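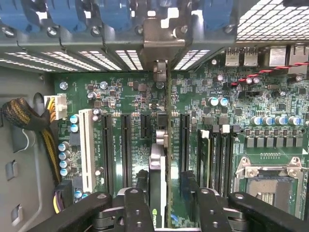 Dymphna Noonan would have thrown all of it away. She told the meeting in Tullomari so in February, and she repeated it at the door of the repair room when the first computers came back out to the families. A machine which is too slow for homework is no present, she said, it is only a heavy thing that stands under a desk. Then she took one home for her nephew, and she has asked already if there will be more.

The repair room is behind the library, on the same corridor as the music school. Since the winter it has been used on three evenings in the week for putting old desktop computers into order again. The town office gave up 30 of them when it changed to laptops, and a drawing firm, Valel, added several larger towers with graphics cards. Up to now 19 computers have been finished and given out. The others are on the shelves, some of them complete and some of them open and waiting for parts.

Aksel Þórarinsdóttir keeps the list of the work. According to her, most of the machines had less wrong with them than people believed. In many of them the dust had closed the coolers, so the processor became hot and the computer switched itself off after ten minutes. The owners thought that the power supply was broken. A brush and new thermal paste were enough, and the whole job could be done in one evening, with time left for tea.

The towers from Valel have been more difficult. Their graphics cards are long and heavy, and several had come partly out of the slot during the transport. In one case the computer started, gave three short tones and showed nothing on the screen. The card was taken out, the contacts were cleaned and the card was put in again, and the screen was still black. Only on the second evening did Valentin Guérin notice that the bracket was resting on the edge of the case. It was not sitting behind it, as it should, and for this reason the card stood slightly crooked. When this was corrected, the picture came at once.

He has now written a page of advice, which hangs on the wall beside the light switch. It asks everybody to disconnect the mains cable, to touch the bare metal of the case before taking hold of any part, and to lay the tower on its side when a card goes in. The card should be held by its edges and lowered straight, with the bracket going in first. The screw for the bracket comes last. If the card does not go down with moderate pressure, one has to stop and look at the small catch at the end of the slot. Two catches were broken in the first month. The cards in question work without them, but those towers must be carried with care.

Cables are the other subject that comes back every evening. The power connector for the processor is near the edge of the board, and the cable often has to pass behind other things to reach it. When somebody has forgotten it, the fans turn and nothing more happens. Hsiu-ying Lo has collected the forgotten connectors in her notebook and says it is still the most usual mistake, also among those who have done this for years. She includes herself in this. Her own rule is to begin at the power supply and follow each cable with one finger to its end before the side panel is closed.

Not every donation can be used. 13 hard disks were destroyed, because the town office does not allow its old disks to leave the building with anything on them, and it did not wish to pay for the time to erase them properly. New disks were bought from Leung, the shop by the bus station, which gave a reduction on the price and also lent a tester for power supplies. The tester found one supply with a wrong voltage. It has been marked with red tape and will go to the recycling centre.

The computers are given with a free operating system and a program for writing. Cheuk-hei Su has prepared the installation so that it needs no answers from the person in front of the screen. It takes less than an hour. He had hoped to use the planning program Konelix also for the list of the parts, but the others preferred the paper list on the door, and the paper list has stayed. It has three colours of ink and a coffee ring.

There has been a discussion about the larger towers. They use more electricity than the small office machines, they are louder, and not many pupils need a strong graphics card for writing an essay. Guérin would like to keep two or three of them together in the library, where young people who draw or cut films can use them after school. The library has not refused. It wants to know first how much noise they make when the reading room is full, and a trial is planned with one tower next to the newspaper shelves.

Noonan is against the trial. She asked whether anybody had thought about the people who come for the newspapers, and she proposed the old cloakroom, which has a door that can be closed and two sockets. The cloakroom is used for folding chairs at present. The chairs could go to the music school, if the music school agrees, and a letter has been sent about this.

For the families who have received a computer already, there is an hour for questions each month, before the ordinary repair work begins at six o'clock. Until now the questions were mostly about printers. One boy brought his whole tower back on a sledge because the sound was missing. The loudspeaker had been put into the microphone socket, and he went home with it again the same evening.

The repair room still looks for working memory modules, screws of the ordinary case type, and screens with a digital connection. Old screens with only the blue plug are not needed, there are enough of them. Keyboards are welcome if all the keys are present. Things can be left at the library desk during opening hours with a note saying what is known about the fault. It is asked that nobody leaves them in the corridor, where the cellists have to pass.

People who want to help with the repairs do not need to bring tools. Þórarinsdóttir asks only for shoes without wet snow on them and a telephone number on the list. New helpers spend their first evening with the dust brush.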